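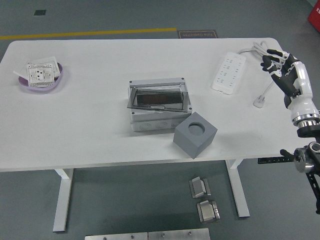 Meirion Trevor says you should never buy a junction box without opening and shutting the lid a few times first, and he wanted that at the top of the page, so there it is. I used to just look at the price!

Welcome to the Farngate sockets and boxes page. It's a small gallery, just the one table for now, but I've had so many messages about the electrical odds and ends that I thought they deserved a corner of their own. I do like this stuff. Other people have stamps or teapots, I get excited about knockouts (the round bits you push out to let a cable through, for anyone who has wandered in from the garden pages).

The table

White top, nice rounded corners, and a grey junction box near the middle with its smoky see-through cover up. I'm very fond of a see-through cover. You can check what's going on without undoing anything, and it looks a bit smarter on a garage wall than the plain sort - though my sister says they all look like lunch boxes to her.

The socket panel is in the lavender bowl. I'm a great believer in bowls. Trays are fine, but everything slides to one end the moment you pick them up, and a shallow bowl is so much easier to grab with one hand when the other one is full of cable. Any colour will do, but I find a pale one kinder on the eyes when you're hunting for a little screw at nine in the evening.

Then there's the power strip, lying at an angle with its white cords in coils. I've never managed to get a white cord to lie straight, and I've given up trying. Loose loops are better for it than winding it up tight anyway, and please do unroll the whole lot before you plug in anything hungry like a heater.

Things you've asked me

Several of you wanted to know about old stock. I had a big clear-out in May and the Surnby parts went in it, all 155 of them, so I'm afraid there's none left to swap. The Kovács lids are still in the blue crate. If yours has snapped at the hinge, send me the width and the depth and I'll have a rummage.

The Gondau list is up to number 1873 now. It's only a spreadsheet with my own numbering, and it has gaps in it where I lost patience, but it's handy if you're trying to match a faceplate to a back box.

And yes, you can use the picture on your own pages, just put Farngate underneath it. Corrections are welcome too - somebody spotted that I'd had two of the Gondau plates down the wrong way round, and they've been put right as of November 2, 2024.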